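工单标题：灰色软包床架，床笠右上角反复脱开，床头板中缝位置夹布
产品：Sunel 软包双人床架（灰色），Clurkik 床笠（浅蓝色）
提交人：Kenza Helmy
受理：Fashola 家居售后，二线
状态：处理中

问题描述（客户填写）
床架和床笠是一起下单的，二月到货，自己装的。床笠铺上去以后，第一晚还行，第二天早上靠床头右边的那个角就脱出来了，堆在床垫边上。重新套好，再睡一晚，又脱。左边的角一直没事。另外床头板中间那条缝会夹布，换床单的时候把布往下塞，有时候会卡进去，拔出来要用力，怕把软包扯坏。
想知道是床笠尺码发错了，还是床架没装好。

补充信息（客户回复受理人的提问）
床垫是原来就有的，不是在你们这里买的，品牌是 Clomport，标签已经剪了，型号不清楚。床垫上面没有另外加垫子。床笠洗过3次，按洗标洗的，没有烘干。床头板靠墙，床的右侧离墙比较近，换床单的时候右边不太好进人，一般是站在左边探过去套。

处理记录

1. Femi Akinola
先核对订单。床笠发货规格与订单一致，没有发错。床架为同一尺寸。
请客户量两个数：床垫的厚度，床笠侧边的深度（从上沿缝线量到松紧边）。量的时候床垫上不要铺东西，尺子贴着侧面垂直放，不要按压床垫。

2. Kenza Helmy
床垫四个角厚度差不多，右上角稍微鼓一点。床笠侧边的深度比床垫厚度多出一截，能包到底下，但是包进去的部分不多。松紧边用手拉还有弹性。

3. Femi Akinola
深度够，尺码问题可以先放下。请按下面的步骤排查：
把床笠整个取下，转180度再套，看脱开的是不是还是床头右边那个角。
如果换了方向还是同一个位置脱，问题在床垫或者床架这一侧。如果脱开的角跟着床笠走，问题在床笠的松紧。
每个方向至少睡两晚再回复。

4. Kenza Helmy
换了方向，还是床头右边脱。左边依然没事。套的时候发现右边那个角伸手下去，床垫和床头板之间几乎没有空，手指塞不进去；左边能塞进去一个手掌。

5. Femi Akinola
转给安装组看床头板。从描述看床垫可能没有放正，床头右侧顶住了软包，床笠的角没有完全翻到床垫下面，人一翻身就带出来。

6. Oľga Skála（安装组）
床头板分左右两块，中间是拼缝，装的时候两块要先并齐再上紧螺丝。如果右块先拧死了，左块后装，两块可能不在一个平面上，右边会往前顶。请客户检查：
床头板背面的连接螺丝，左右是不是都拧到底。
站在床尾，看两块的正面是不是平的。用一把长尺横着贴过中缝，两边有没有翘起来。
床垫先往床尾拉出来一点，让右边和床头板之间留出手指能伸进去的空。
床架上有没有印着最大承重的贴纸，如果有，顺便把上面的批次号抄给我。
拧螺丝前请把床垫挪开，不要隔着床垫去够。

7. Kenza Helmy
背后的螺丝右边两颗是紧的，左边有一颗松，能用手转。长尺贴上去，右边那块确实比左边靠前一点，很少，但是能看出来。批次号没有找到，床尾横梁上的贴纸只写了200和一个单位，后面磨掉了。
床垫往外拉以后，右边手指能进去了。今天先这样睡。

8. Oľga Skála
松的那颗先不要单独拧紧。正确的顺序是：左右所有螺丝都退两圈，两块推齐，中缝上下宽窄一致以后，再交替上紧，先下后上。只拧松的那一颗，两块的错位会固定下来。
夹布也是同一个原因，中缝上窄下宽，布从下面进去就卡住了。已经卡住的布不要往上拔，顺着缝往下抽。

9. Kenza Helmy
按顺序重新上了螺丝，周四晚上弄的，一个人扶一个人拧，用了不到一个小时。长尺再贴，两边平了。中缝看着上下一样宽。
床笠重新套好，套之前先把右上角套进去，再套左下角。目前没有再脱。
但是床单面上还有褶，靠床头那一片有细纹，右上靠床垫边的地方褶最多，从中间往右上还有一道长的斜褶。

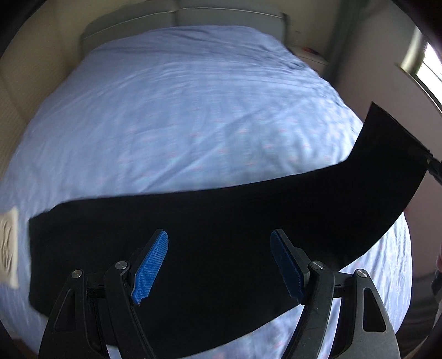

褶的问题我分不清是布料本身的，还是角没有拉到位。手摸上去不硬，抹一抹能平一些，过后又回来。如果只是要熨，我就自己熨，不用再占你们的时间。

10. Sunita Villanueva（布品组）
Clurkik 这款洗后会有折痕，没有拉平就晾的话，斜向的折痕比较明显，不属于质量问题。右上角边上褶集中，多半还是那个角的布多翻了一些在上面，没有拉到侧面去。处理方法：
右上角翻开，把床垫角抬起来，布往下多带一点，再放下。
然后到对角（床尾左边）往外拉，把斜的那道拉开。不要只在右边拉，越拉越斜。
需要熨的话，取下来反面熨，中温，松紧边不要碰熨斗。
下次洗完，趁半干的时候对着两个长边抖直再晾，不要对折挂在一根杆上。

11. Kenza Helmy
右上角重新翻了一次，斜褶浅了很多，边上还有一点，可以接受。熨斗先不用了。
还有一个问题：床右侧离墙近，每次都要从左边探过去套，是不是床架可以往左挪？挪动的时候床头板要不要拆？

12. Femi Akinola
可以挪，不用拆床头板。床垫先取下，两个人抬床架的两侧横梁，不要抓着软包拖，也不要推床头板的侧边。挪完以后再用长尺贴一次中缝，如果又不平，按第8条的顺序重做。
地面如果是木地板，床脚下垫上随箱的毡垫。没有的话回复本工单，我们补寄一包。

13. Kenza Helmy
毡垫有，装的时候没贴，在螺丝袋里找到了。等周末有人帮忙再挪。
工单请先不要关。

14. Bouchra Younis（售后主管）
已看。保持处理中，等客户挪完床架后的回复。
请安装组把“两块推齐再上紧”加到说明书的床头板那一页，现在的图上只画了螺丝位置，没有写先后顺序。床尾贴纸磨掉的情况另开一单给仓库，不要并在这里。

15. Oľga Skála
说明书的改动已提交，改在床头板安装那一步。贴纸的单子已开。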